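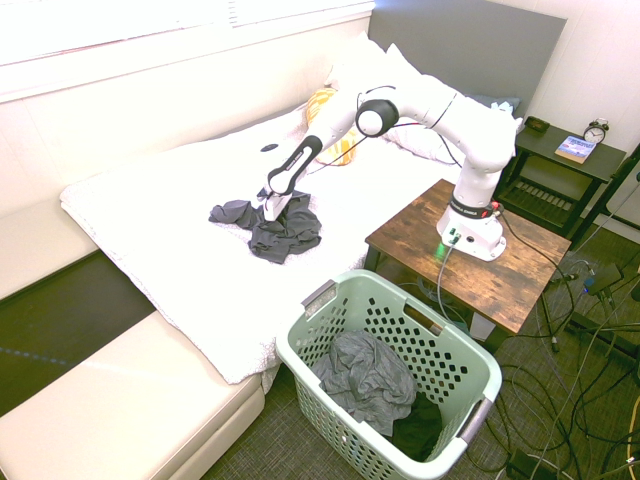
Le bras sur sa table d'appoint, pince posée sur un linge gris foncé. Le bac vert menthe reçoit les textiles ramassés.

Installer un bras de ramassage en chambre : préparer le poste et répartir le travail avec l'équipe d'étage

Ce guide s'adresse aux gouvernantes et aux responsables d'hébergement qui mettent en service un bras Cokanero pour le ramassage du linge. Il reprend la procédure suivie à la résidence hôtelière Sellville, où Verena Pfister dirige l'équipe d'étage. La partie technique tient en une matinée. L'organisation du travail demande plus de temps et il vaut mieux commencer par elle.

Avant de commencer

Il vous faut :
- le bras et sa pince à deux doigts
- une table d'appoint stable sur laquelle la base peut être boulonnée
- un bac à linge ajouré avec poignées
- une prise libre du même côté du lit que la table
- la fiche de chambre Uvent, imprimée ou sur tablette
- deux personnes pour la première mise en place

Prévenez l'équipe avant l'arrivée du matériel. À Sellville, une réunion a eu lieu quinze jours plus tôt, sur le temps de travail. Trois questions sont revenues : les postes sont-ils menacés, qui répond d'un linge abîmé, et les cadences vont-elles augmenter ? Préparez des réponses écrites. Si une réponse n'est pas arrêtée, écrivez-le aussi.

Étape 1. Délimiter la tâche

Le bras ramasse les textiles laissés sur le lit et les dépose dans le bac. Il ne change pas les draps, ne trie pas par catégorie et ne touche pas aux affaires des clients. Tout ce qui se trouve sur le chevet reste à la charge de l'employé : réveil, livre, téléphone, lunettes.

Inscrivez cette liste sur la fiche de chambre. Sans elle, chacun se fait sa propre idée de ce que la machine doit faire, et les oublis tombent toujours sur la personne qui passe en dernier.

Étape 2. Placer la table

Mettez la table à côté du lit, assez près pour que la pince atteigne le milieu du matelas. Laissez 40 cm de passage du côté où l'employé circule. Vérifiez le serrage des boulons de la base à la main, puis à la clé.

Tirez ensuite les câbles vers la prise. Sur une moquette, ils forment vite des boucles. Regroupez-les avec des attaches et faites-les passer sous la table, du côté opposé au passage. Le bloc d'alimentation doit rester accessible pour une coupure rapide. Cette étape est souvent bâclée et c'est elle qui a donné lieu au plus grand nombre de remarques dans le cahier d'étage.

Étape 3. Dégager le lit

Remontez les oreillers contre la tête de lit et lissez la couverture. Les plis épais gênent la prise : la pince peut saisir la couverture avec le linge. Sur une literie blanche, un textile foncé se distingue bien. Pour les serviettes blanches, faites un essai par chambre avant de laisser le cycle se dérouler en entier.

Les coussins décoratifs peuvent rester en place s'ils sont appuyés contre les oreillers. Un coussin isolé au milieu du lit doit être retiré.

Étape 4. Poser le bac

Placez le bac au pied de la zone de travail, grand côté parallèle au bord du lit. Enregistrez sa position dans le menu « Dépose ». Si le bac est déplacé, même légèrement, l'enregistrement est à refaire.

Ne remplissez pas au-delà du bord. Un bac trop plein est lourd à soulever, et le levage reste un geste humain. À Sellville, la consigne est de vider à mi-hauteur.

Étape 5. Lancer un premier cycle

1. Vérifiez que le voyant de la base est vert.
2. Écartez-vous de la zone du bras.
3. Lancez le cycle avec un seul linge sur le lit, à vitesse réduite.
4. Observez la descente de la pince. Elle doit appuyer sur le tissu sans creuser le matelas.
5. Si la prise échoue deux fois, arrêtez et repositionnez le linge à la main.

Faites répéter l'arrêt d'urgence à chaque membre de l'équipe, y compris aux remplaçants. Notez les noms et gardez la feuille avec le cahier d'étage.

Étape 6. Revoir les horaires et les fiches de poste

Pendant les premières semaines, le bras ne fait pas gagner de temps. Il faut l'installer, le surveiller et noter les échecs. Ne retirez donc aucune heure du planning. Sellville a relevé 285 cycles avant de modifier quoi que ce soit, et la première modification a porté sur l'ordre des chambres, pas sur les effectifs.

Ce qui change pour l'équipe :
- moins de flexions au-dessus du lit pour ramasser
- davantage d'allers-retours pour déplacer et régler le matériel
- une tâche de relevé, à compter comme du travail
- un référent par étage, avec une heure dédiée par semaine

Le rôle de référent doit être volontaire. Verena Pfister l'a d'abord confié à la personne la plus à l'aise avec la tablette, qui n'en voulait pas. Elle est revenue sur cette décision en février et deux collègues se partagent maintenant la fonction. « Je leur avais présenté ça comme une promotion, mais il n'y avait rien sur la fiche de paie », dit-elle. Une prime a été ajoutée depuis.

Prévoyez aussi le cas des employés qui préfèrent travailler sans la machine. Certaines chambres, trop étroites, resteront de toute façon en ramassage manuel. L'attribution peut en tenir compte, à condition de tourner pour que les mêmes personnes n'aient pas toujours les étages sans bras.

Étape 7. Tenir le relevé

Utilisez une ligne par cycle : chambre, type de textile, prise réussie ou non, intervention manuelle. N'inscrivez pas le nom de l'employé. Le relevé sert à régler la machine et ne doit pas devenir un outil de notation. À Sellville, cette règle figure dans la note affichée au vestiaire.

Relisez les lignes à plusieurs par tranches de 100. Les échecs se concentrent en général sur un ou deux types de textile.

Problèmes courants

La pince remonte à vide. Le linge est trop plat. Froissez-le légèrement au centre.

La couverture se soulève avec le linge. Réduisez la pression d'un cran et lissez la zone.

Le linge tombe à côté du bac. Refaites l'enregistrement de la dépose.

Le voyant est éteint. Contrôlez d'abord la prise murale, puis le bloc d'alimentation. Si rien ne change, appelez la maintenance Wikström et terminez la chambre à la main.

Rubrique : Métiers de l'hébergement > Équipement et organisation
Nous contacter | © Uvent, tous droits réservés | Retour en haut de page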